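Gunawardena助成プログラム 活動報告(中間)
テーマ「家庭の保存食レシピ聞き書きと冊子づくり」

いつもお世話になっています。前回の報告からだいぶ間があいてしまってすみません。11月に入ってようやく手が空いたので、ここまでの進み具合をまとめて書きます。堅い書き方はどうも苦手なので、今回もいつもの調子でいかせてください。

まず数字から。聞き書きは21軒まで終わりました。申請書に書いた目標も21軒なので、訪問のほうはこれで一区切りです(やった!)。集まったレシピは64品。漬物がいちばん多くて、そのあとに味噌、干し野菜、果物の砂糖煮と続きます。正直、漬物ばかりになるんじゃないかと心配していたのですが、後半にまわったお宅で甘いものがどっと出てきて、冊子の後ろ半分がぐっと華やかになりました。

訪問先でいちばん時間がかかったのは、やっぱり分量です。「塩はこれくらい」と手のひらに乗せて見せてくださるのを、その場で秤に移してもらって書きとめる。これを一品ごとにやります。同じ方に二度やってもらうと、びっくりするくらい同じ重さになることもあれば、倍近く違うこともあって、違ったときは両方書くことにしました。「そのときの大根による」と言われたら、もうそのまま書くしかないですし。冊子でも「小さじいくつ」に直さず、量った重さと、ご本人の言い方を並べて載せるつもりです。

それから、レシピの話をしているはずが、いつのまにか昔の水道の話や、嫁いできた年の大雪の話になっている、ということがしょっちゅうありました。録音を聞き返すと、半分以上が脱線です。でもこれがおもしろくて、捨てるには惜しい! そこで各レシピの下に三、四行の「余談」欄をつくりました。Venkatesh Iyerさんに試し読みをお願いしたら、レシピより先に余談だけ全部読んだそうで、「作り方はあとでゆっくり見ます」とのこと。うれしいような、ちょっと困るような。

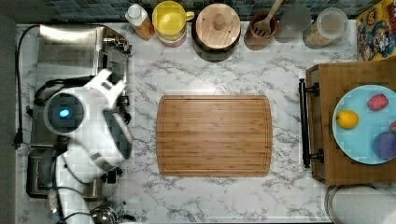 冊子の編集のほうは、本文の下書きが八割ほど終わっています。残っているのは味噌の章と、巻末の用語集です。用語集は、地元の言葉で呼ばれる道具や手順をまとめたもので、同じかめを三通りの名前で呼ぶお宅があったりして、どれを見出しにするかでずっと悩んでいます。悩みといえば色もそうで、表紙と章扉は最初、漬物の本だからと茶色でまとめていたのですが、並べてみるとどうにも暗い。写真の台所の壁のように、青に緑や灰色が混じった小さな四角いタイルの感じがいいなと思って、いまはその配色で組み直しています。白地に灰色の筋が入った大理石模様の天板も、見返しの紙を選ぶときの手がかりにしました。デザインをお願いしているZulttonさんからは、タイルの目を細かくしすぎると印刷でつぶれると言われたので、本物より少し粗めになる予定です。

印刷はFultelさんにお願いすることに決めました。部数は申請どおり300部です。見積もりは二社からもらって、もう一社のほうがわずかに安かったのですが、Fultelさんは開いたまま置ける綴じ方ができるんです。台所で使う本なので、手を離したとたんに閉じるのは困ります。差額は交通費の残りでまかなえるので、予算の枠は超えません。費目の振り替えになりますから、所定の用紙を別便でお送りします。ご確認をお願いします。

遅れていることも書いておきます。掲載の同意書が、まだ11品分そろっていません。断られたわけではなくて、「息子に見せてから」「字が小さくて読めんから今度読んで」といった事情がほとんどです。字が小さいのはこちらの落ち度なので、大きな字で作り直して、もう一度お宅をまわって読み上げながらお願いすることにしました。最初からそうしておけばよかったです。どうしても間に合わない分は、無理に急がせず、今回の冊子からは外します。

もうひとつ、試作の会も予定より一回少なくなりました。梅の時期に会場がどうしてもとれず、見送った分です。かわりに干し野菜の回を長めにして、午前10時から夕方まで、切って並べて、お昼を食べて、また並べて、という一日にしました。切り干し大根を細くしすぎた方が続出して、それはそれでよく乾いてくれたのですが、教えてくださった方は「糸みたいや」と大笑いでした。持ち帰って煮てみたという方からは、味がしみるのが早かったと聞いています。この話も余談欄に入れます。

配布先についてもひとこと。聞き書きに協力してくださったお宅へは、できあがり次第こちらから手渡しで届けます。残りは図書館と公民館、学校の家庭科室に置いてもらう相談をしていて、朝市のGarachさんでもレジ横に見本を置いてくださることになりました。販売はしません。増刷の希望が出たときにどうするかは、まだ何も決めていないので、次の面談でご相談させてください。

このあとは、味噌の章を書き上げて、全体の校正に入ります。校正は、レシピごとにご本人にも目を通していただくので、直しがたくさん出そうです。前に一度だけ試しに見ていただいたら、分量ではなくて、余談のなかの犬の名前に赤が入りました。そういう直しも全部拾います。

会計の表と領収書の写しは、この報告といっしょに送ります。抜けがあったらお知らせください。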